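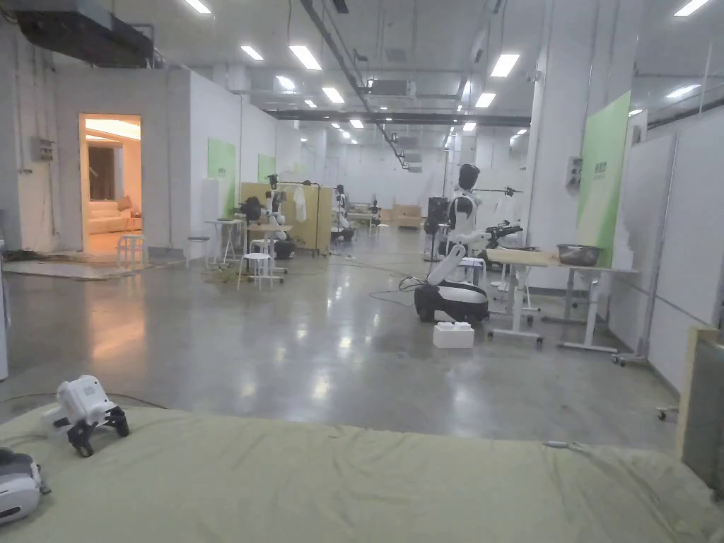
Booking sync: Edden cooking class seats sold twice
Status: Resolved
Component: Lurkby reservations, Clatport harbor tours feed
Priority: 3

Reported
The garden walk and seafood class at Edden is capped at 40 seats per sitting. The 11:00 sitting shows 40 in Lurkby, but the Clatport feed still lists open seats and accepts payment. Kitchen printed two guest lists that do not match.

Checked
Cap on the class record: 40, correct.
Time zone on both ends: same.
Manual resync from the admin page: finishes with no error, seat count on the Clatport side does not change.
Feed log: 3,035 lines since the February menu change. 103 are rejected updates, all with code "item not found."

Cause
When the class was renamed for the new menu, it was saved as a new item with a new ID. The Tabrizi connector kept the old ID in its map. Sales came in under the old ID and were honored, but seat updates went out under the new one and were rejected.

Fix
Old item closed to new sales. Connector map edited by hand to point at the new ID. Cache cleared, feed restarted. Test booking made and canceled; count dropped by one and came back on both sides.

Still open
Dietary notes on bookings made under the old ID did not carry over. Front desk to copy shellfish allergies to the kitchen sheet first, then the rest.
Connector should send an alert on rejected updates. Moved to a separate ticket.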